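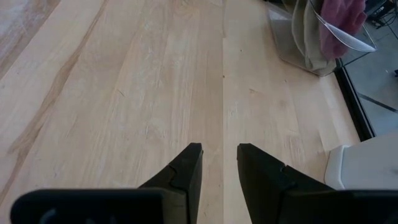 ## Neues von den Mauerseglern

Ihr Lieben, der September ist da und der Himmel über Stultley ist wieder so furchtbar still! Die letzten Segler habe ich an einem Dienstag gegen halb neun abends gesehen, zwei Stück, ganz hoch über dem alten Getreidespeicher, und dann waren sie weg. Ich stehe trotzdem noch jeden Abend am Küchenfenster und gucke. Gewohnheit eben.

Jetzt aber zum Speicher, denn danach haben mich so viele von euch gefragt. Das Dach wird im Winter neu gedeckt, und eine Weile sah es ganz danach aus, als würden die Spalten unter der Traufe einfach zugemacht (mir wurde richtig schlecht, als ich die Pläne gesehen habe). Ohemaa Opoku hat dann beim Bauamt in Dusbridge angerufen, mehrmals, und sie kann sehr freundlich sehr hartnäckig sein. Ergebnis: Auf der Nordseite bleiben die Einflüge offen, und auf der Ostseite kommen 6 neue Nistkästen hin. Die Firma Sulemana baut sie gleich mit ein, solange das Gerüst steht.

Das kostet natürlich. 2000 Euro brauchen wir insgesamt, 800 sind schon da, das meiste davon vom Kuchenstand beim Sommerfest. Wer etwas dazugeben möchte: bitte mit dem Stichwort »Segler« aufs Vereinskonto, dann landet es nicht im Topf für die Amphibienzäune. Das ist uns letztes Jahr passiert und war ein ziemliches Gewurschtel.

Ayuba Boateng wollte außerdem wissen, ob man die Kästen zu Hause selber bauen kann. Klar kann man! Wichtig ist, dass das Holz innen unbehandelt bleibt und der Kasten hoch genug hängt, fünf Meter sollten es schon sein, mit freiem Anflug davor. Ein Baum direkt vor der Öffnung, und ihr wartet ewig. Warten müsst ihr vermutlich sowieso, bei mir hat es zwei Sommer gedauert, und im ersten sind Spatzen eingezogen (über die habe ich mich dann auch gefreut).

Und noch etwas: Fuseini Abugri sucht für die Zugvogelzählung am Leso noch Leute, die früh aus dem Bett kommen. Treffpunkt ist um sechs am unteren Parkplatz. Ein Fernglas kann man sich bei ihm leihen, Gummistiefel leider nicht, und der Weg am Schilf ist im Moment ein einziger Matsch. Anfänger sind ausdrücklich willkommen, ich habe dort vor Jahren selbst angefangen und konnte damals kaum einen Kiebitz von einer Taube unterscheiden.

Meldet euch einfach bei ihm oder bei mir. Ich bringe Tee mit.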